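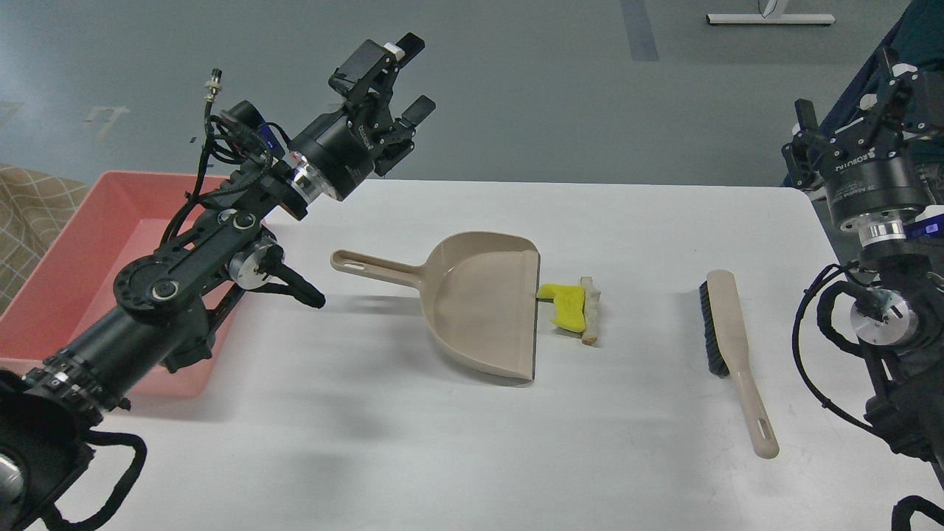 2026年3月21日

問い合わせ記録:ヘアアイロンの温度が上がらない
製品:Lerkance ストレートアイロン
状態:対応中

【症状】
200度に設定しても髪がまっすぐにならない。表示は200のまま変わらないが、毛先に二度通してもうねりが残る。購入は1月。最初の数週間は問題なく使えていた。

【使用状況】
洗髪後にKotumのヒートプロテクトミルクをつけ、ドライヤーで乾かしてから使用。髪は肩下20センチほどで太め、量は多い。延長コードに同じドライヤー(強で700ワット)も挿している。

【確認1】
延長コードをやめて壁のコンセントに直接つないだ。変化なし。

【確認2】
プレートに茶色い膜のような汚れあり。電源を抜いて完全に冷ましたあと、ぬるま湯で固く絞った布で拭いた。一度では落ちず、三回繰り返した。根元側の角にまだ少し残っている。研磨剤入りのクリーナーは使っていない。

【確認3】
拭いたあとに前髪とサイドで試した。すべりは戻った。サイドは一度でほぼ伸びるが、後ろの毛束はまだ残る。

【確認4】
毛束を半分の幅に分けて後ろをやり直したところ、右側は伸びた。左側は変わらず。左右でプレートの当たり方が違う可能性がある。閉じた状態で光にかざすと、先端側にわずかなすき間が見えた。

【サポートからの回答】
先端のすき間は、プレートを支えるクッションのずれで出ることがある。分解はしないこと。保証期間内なら点検は無料、期間外は点検料2,000円。送付先はNygård修理窓口。箱がなければ緩衝材で包めばよい。

【追記】
保証書は見つかったが、販売店の印がない。購入時のレシートで代用できるか確認中。ミルクは量を減らし、毛先だけにつけるよう変更した。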